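4.2 Recording a demonstration by remote control

Read section 4.1 first. Everyone skips it, and then everyone writes to us about the foot pedal.

1. Put both arms in the home pose and wait until the status light on each base turns green.

2. Set out the objects for the task. For the Clasum tableware routine you need a plate, a glass, the cups in their rack and a dish rack to one side. Leave the dish rack empty before the first take.

3. Open Trulleo on the operator station and choose New Session. Give it a name you will recognize in April. "test_final_new" is already taken, several times over.

4. Pick up the two hand controllers. Left hand drives the robot's left arm, right hand drives its right. If you face the robot across the table, this will feel wrong for 25 minutes and then stop feeling wrong.

5. Press the pedal once and start moving. Go slowly. The arms will follow anything you do, including a sneeze.

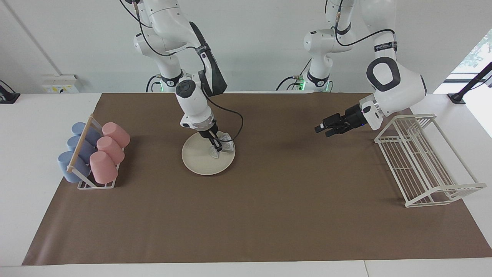
6. Keep the idle arm still while the other one works. Park it near the place it will be needed next, gripper open, and resist the urge to fidget. A model trained on fidgeting will fidget, with great conviction.

7. When the last object is down, open both grippers, back away and press the pedal again. Trulleo saves the take.

8. Mark the take Keep or Discard. A fumbled grasp that you recovered from cleanly is a Keep. A fumbled grasp followed by remarks is also a Keep, as no sound is recorded.

NOTE: Plan on roughly 70 kept takes for a single task. Shift the starting positions a little every 4 takes, or the robot will learn one tabletop very well and no others.

NOTE: Clear objects are hard to judge on the operator screen. Close the gripper at 2 on the force dial and check your grip before lifting.

CAUTION: Never reach onto the mat while the pedal is active. Press it, look for "Paused" on the screen, then reach.

CAUTION: Check that cables have slack before any large wrist rotation. Replacement cables are ordered through Kai Schmieder, who will ask how it happened.

To replay a saved take, go to 4.3.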